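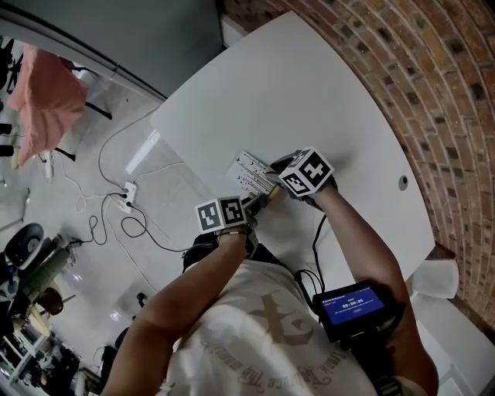
Figure 7.1 Positioning a small board with rows of metal pins or wires, both hands gloved and carrying printed markers.

Chapter 7
Chores and Shop-Floor Work: How Far Along Are the Machines?

Put a small part on a table and ask an adult to pick it up and turn it a little. Most people can do it while talking. They slide the part to get a finger under it, feel when it starts to tip, and correct their grip before it falls. A machine that does the same job has to have each of those steps supplied in some form, by a programmer or by a large number of recorded demonstrations.

This chapter asks which ordinary jobs machines can do now, which they can do under favorable conditions, and which are still out of reach. We treat housework and shop-floor work together. The two are usually taught apart, but folding a towel and seating a connector run into many of the same problems.

Chapter 4 described machines that repeat a fixed motion. The filling line at Lelasgate is our running case from that chapter. It handles 900 bottles an hour, and every bottle arrives upright, in the same place, facing the same way. Much of the engineering went into making sure of that. When the plant took on a second bottle shape, the fixtures had to be rebuilt, and the line stood idle for 11 days in February. The people who packed the mixed cartons at the end of the line went on working by hand.

7.1 What counts as being able to do a job

Claims about household machines are hard to compare when the job is loosely stated. "Clears a table" may mean one cup moved to one tray. It may also mean a full dinner table, with sauce on the plates and a glass lying on its side. Oluwatosin Yusuf proposed four questions to ask of any such claim, and we use them through the rest of the book. How varied are the objects? Who set them out? How often does a person step in? What happens after a mistake?

The last question is often skipped. A worker who drops a screw looks for it. Many machines carry on as if the screw were still in the grip, and the error shows up several steps later.

7.2 Learning from people at work

Demonstrations are now a common starting point for teaching a machine to handle objects. A person does the task, the motion is recorded, and a program is fitted to the recordings. The methods differ mainly in what the person's hands are doing. With gloves, the fingers move much as they would anyway, and the difficulty comes later, when finger motion must be matched to a machine with a different hand. With a hand-held gripper the match is closer, but the person gives up most of the hand's abilities from the start. Figure 7.1 shows gloves in use. In the view that follows, a person is working with a hand-held gripper near a piece of pink fabric.

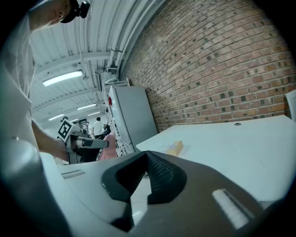 Soft goods remain among the hardest things for a machine to handle. A rigid block keeps its shape wherever it is gripped, so a program needs to know little beyond its position and how it is turned. Cloth takes a new shape each time it is lifted, and part of it is nearly always hidden. The draped pink item above is a fair instance, partly hidden behind the barrel of the gripper that is pointed toward it. Adesuwa Ogundipe's laundry trials at Brurkcombe, taken up in Section 7.4, found that locating a corner used more time than all the folds together.

Before reading on, choose one job you did by hand today and write down every point at which you relied on touch. Keep the list for the exercises.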